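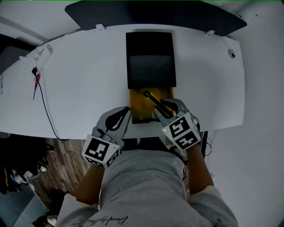 Coltance home office night, 6/17/23
Talk 2: Getting your desk back (my notes, please don't hand these out)

Hi everyone, grab a chair, there are more up the back. Can people hear me? Wait for the nod.

So I've worked at a desk at home for 14 years and for most of that time I was terrible at it. Pens in mugs, mugs on paper, paper on the keyboard. I once lost a cheque for 3,000 dollars under a place mat and found it in December, when I was looking for the sticky tape!

Ask: who has eaten lunch beside their keyboard this week? (Hands up. Put mine up too.)

Start with the tray. If you only buy one thing, buy a shallow tray in a colour you can't ignore. Mustard yellow is great on a white desk, your eye goes straight to it. Whatever you're using right now lives in the tray – pen, ruler, the little stick thing for your tablet. Put it right in front of you, not off to the side where it fills up with receipts. Mine was off to the side for ages and I found a fossilised mandarin in it.

Then the box. Open top, black or whatever you like, straight behind the tray. Stuff moves from the tray to the box when you're finished with it, and you can do that without getting up. I like them lined up end to end down the middle. My sister-in-law reckons it looks like a runway.

Pass around the Pallum catalogue here. Page 96 has the trays. Don't let it disappear like last time.

Risers. A long dark shelf along the back gives you somewhere to put things up off the desktop. Check how it fixes on before you pay – mine is a Liltesance and the brackets didn't fit my old desk at all, so back it went.

Cords! Slow down here, this is where the questions come. If your desk has a cable hole, use it. I had a power strip sitting on top of mine for years with a cord hanging over the front edge, and I caught it with my knee most mornings. Get the long ones round the back if they'll reach.

Curved front edges: lovely on the forearms, useless for clamp lamps. Mention the Mnguni lamp with the heavy base.

Last bit, 5 minutes at the end of the day. Empty the tray, look in the box, wipe the desk. I skip it on bad days and I'm fine.

Questions, then tea. Get the catalogue back.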